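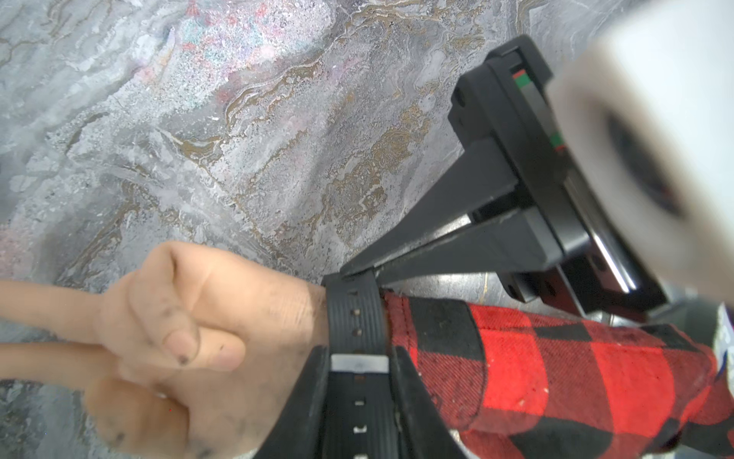
Why do players lose progress when a game keeps its saves in the cloud? Most losses happen when two devices hold different versions of the same save and the client keeps the one with the later timestamp, even if that version contains less play.

Search this journal
Go
222 shares
11 comments

4. Conflict Handling in Cloud Saves

4.1 Save Model

The game used in this study, Zitham, is a single-player strategy title released by Clarkerard on desktop and handheld systems. Each campaign is stored as one binary save with a short header. The header holds a device identifier, a local timestamp, a total play time and a revision number. The revision number is raised by one each time the client writes to disk. Uploads go through Miteo, a storage layer that accepts a file, stamps it with the server time and returns a receipt. Miteo does not read the header and has no knowledge of what a campaign contains.

Under this model a conflict exists when the client finds a remote save whose revision number was not derived from the local one. The original client did not test for this. It compared timestamps and overwrote the older file in silence. A handheld that had been left in sleep mode could wake, write an autosave with a fresh timestamp and then replace several hours of desktop play. Players reported the result as a "rollback," although no server had restored anything. The same term was used for genuine restores carried out by support staff, and the two cases had to be separated by hand before the tickets could be used.

Clock error made the problem worse. Local timestamps were taken from the system clock, and a handheld without a network connection may drift or be set by its owner to a different date. Some owners do this on purpose to skip timers in other games. A save written under a clock set ahead will win every comparison until real time catches up with it.

4.2 Merge Policies Tested

We compared 2 policies against the original behavior. The first, referred to as the play-time policy, keeps the save with the greater total play time and moves the other into a backup slot. It needs no input from the player. Its weakness is the deliberate restart: a player who reloads an early turn to undo a bad decision has a shorter total and will see the unwanted campaign return.

The second, the ancestry policy, was proposed by Spahić and adds a parent field to the header. Each save records the revision it was written from, together with the device that wrote that revision. If one save descends from the other, the descendant is kept. If neither does, the client stops and shows both, listing the turn number, the last city founded and the device name. No default is selected. The added field is small enough that upload time did not change in any way we could measure.

Both policies were built into a test branch of the client. The branch was run against 400 conflict pairs rebuilt from support tickets in which both versions of the save had survived. Pairs in which either file failed its checksum were left out before this set was drawn. For each pair, the correct outcome was taken to be the version the player had asked for in the ticket. Where the ticket was unclear – a common case with short messages – Stavros Spahić and a second reader assigned the outcome separately and then settled any difference by discussion.

The original client was replayed on the same pairs with its timestamps unchanged. We did not correct for clock error at this stage, as doing so would have removed one of the main causes under study. Saves made with unofficial modifications were kept in the set when the header could be parsed. The Georgiev map pack, for instance, alters campaign data but leaves the header alone, so its saves behave like any others.

One limit should be stated here. Rebuilt pairs show which file a policy would keep, but they say little about how people react to the choice screen. A player on a small display may dismiss it without reading either entry. The ancestry policy is therefore scored as correct when it shows the screen with both versions intact, and the time spent on that screen is treated separately in the section on interface cost.

Figure 1. Dark round object with a white barcode label; a small blue light shows beside the label.

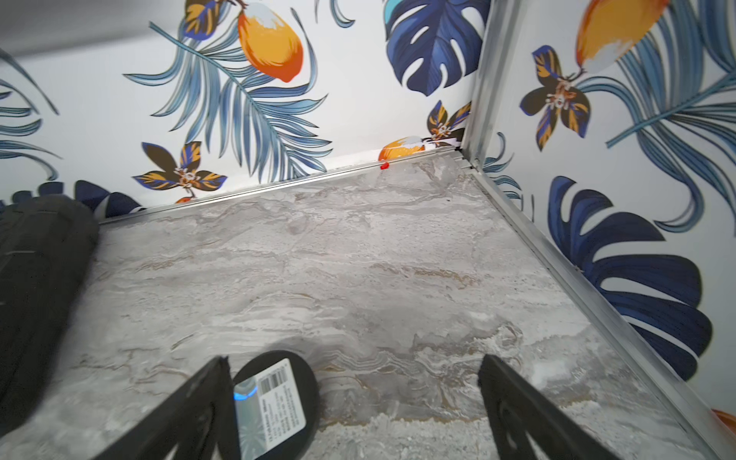

4.3 Backup Retention

Neither policy deletes the losing file at once. It is moved to a backup slot tied to the campaign and stays there until the player finishes the campaign or clears the slot from the settings menu. In the test branch the slot holds a single file, so a second conflict replaces the first backup. This is adequate for the play-time policy in most cases, but it fails when two devices alternate without syncing between sessions. A longer list would solve this at the price of storage, and the quota in Miteo is set per account and shared by every campaign the player owns.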